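Zoëga, the wine importer, has agreed to buy the bottling business of Pranonus, the two companies announced in February. The sale covers the Pranonus plant at Lilik and its 295 employees, all of whom will keep their present terms of employment. The price has not been disclosed.

The plant fills wine for 3,000 shops and restaurants. Zoëga will invest in a new labelling line and a larger warehouse, with work to begin once the sale is complete. 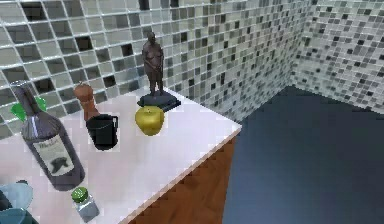
Zoëga will continue to sell the Clidik range under its own name. Customers will see no change to prices or to delivery times as a result of the sale. The dark glass bottle and pale cream label will be kept for the red wines, and shops holding existing stock may go on selling it as usual. A new half-size bottle will be offered to restaurants in cases of 12, with a first run of 1,000 cases.

Pranonus will retain its vineyards and will supply grapes to Zoëga under a contract lasting 3 years. The sale remains subject to approval by the shareholders of both companies.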